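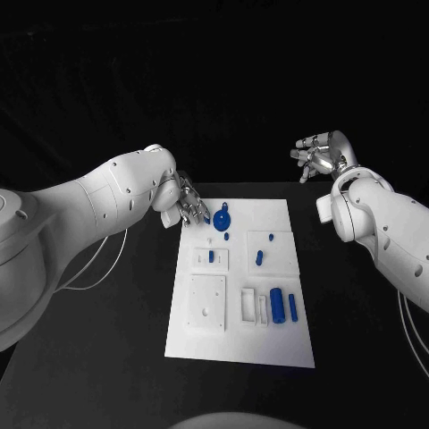 When one arm of a two-arm cell is working and the other has nothing to do, should the idle one stay powered?

Keep it powered and holding a named park pose, with its stop zone active, and only cut the power if a person is going to reach over the table.

I'm putting that at the top of the ticket because it's what most of you were asking by the end, and I didn't want you to have to scroll for it. The rest is the long version!

Opened 10 Nov 2023, Lurnstead bench, Pramora controller, peg and plate board.

The complaint was that we kept getting protective stops on the right arm while the left one was doing all the work. No contact, no fault light, just a stop and a "zone conflict" line in the log. Restart the program and it would run fine for a bit and then do it again. Bernardo Pinheiro had it happen to him all morning and wrote it up as a sensor problem, which was my first guess too.

What I tried, in order:

Swapped the cables on the right wrist. Same stop.

Re-ran the zero check on both arms. Passed on both. Same stop.

Dropped the travel speed to 230 mm per second. Fewer stops, but they still came, and now everything took forever (sorry to whoever had the bench after me).

Pulled the log, which holds 4000 lines before it rolls over, and read the bit before each stop. That's where it got interesting. Every single one had the right arm at a pose called "hold_43", and I couldn't find that pose in our written procedure anywhere. Somebody taught it back in August as a quick place to get the arm out of the way, and it stuck.

The trouble with hold_43 is that it leaves the fingers inside the shared zone. Our bench rules say an idle hand stays outside it by at least 20 mm at all times, fingers included. Hold_43 was taught with the hand closed, so it passed. Open the fingers and they poke over the line, and the controller does just what we told it to do.

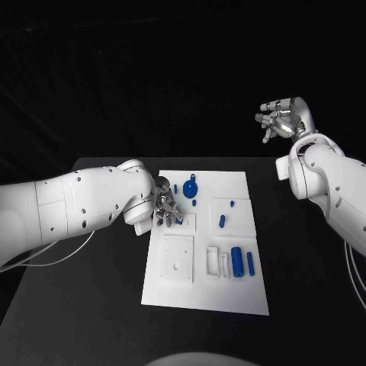 So I deleted hold_43 and taught a new one, park_right_high, with the fingers wide open while I set it. It's higher and further out, and the left hand can get to every plate without the two zones touching. I ran the full board at normal speed all afternoon and didn't get one stop.

Bernardo asked if we could just shrink the zone instead. Please don't. I know it's tempting when you're in a hurry, but the zone was signed off with the risk assessment, and if it changes then the assessment gets redone. Moving a park pose only needs a second person to check it and initial the sheet.

Changes to the bench rules, which I've already sent to Lis at Bristetti for their copy:

Teach park poses with the hand fully open.
Give every pose a name that says which arm it's for.
Any pose that isn't in the procedure gets deleted at the monthly check.
After two zone stops in a row, quit restarting and read the log.

That last one is mostly aimed at me. I must have hit restart around a dozen times before I opened the log.

Still open: the left arm has a couple of old poses with numbers for names. I haven't seen them cause a stop, but I'd like to go through them before the next program goes on. If you're using one, reply on this ticket and tell me which, and I'll rename it instead of deleting it.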